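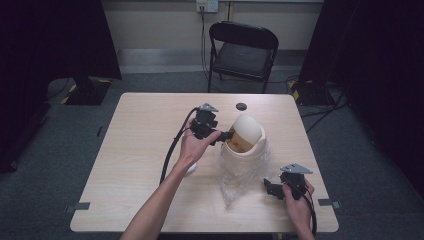

**Brirnier swing-lid trash can, cream, reviewed after a few months in a home office**

I bought the Brirnier in July to replace an open wire basket. It was the second cheapest can at the Stestham store, and I wanted a lid mainly to keep the dog out of it.

**Size.** It fits under my desk with room for my feet. I work from home and throw away mostly paper, tea bags and the odd sandwich wrapper. I empty it every 5 days or so. For a kitchen it would be too small.

**Lid.** The lid swings both ways and comes back to the middle without sticking. Light things are the weak point. A receipt or a tissue will sit on the flap until you push it through with a finger. The lid lifts off in one piece for emptying, and mine has not cracked or gone loose.

**Bags.** The box says 13-quart liners. The Flundmont ones I had in the closet are a little narrow and slide down once there is any weight in them. The Samarakoon bags fold over the rim properly and stay there. With either brand some plastic shows below the lid, and there is no inner ring to hide it.

**Cleaning.** Dish soap and a rag take care of most marks. I spilled coffee down the side in the first week and it left a faint stain near the base, which baking soda got out on the second try. The seam inside the lid collects crumbs and needs an old toothbrush.

**Smell.** The flap does not seal. Banana peels are noticeable by the next afternoon, so I take those to the kitchen.

My sister-in-law, Ffion Llewellyn, has the same can in her bathroom and likes it less than I do. Hers gets cotton pads and tissues all day, and they catch on the flap. For that kind of use I would get a pedal can.

The dog has knocked mine over twice and got the lid off once. I now keep it wedged between the desk leg and the filing cabinet.

Four stars out of five.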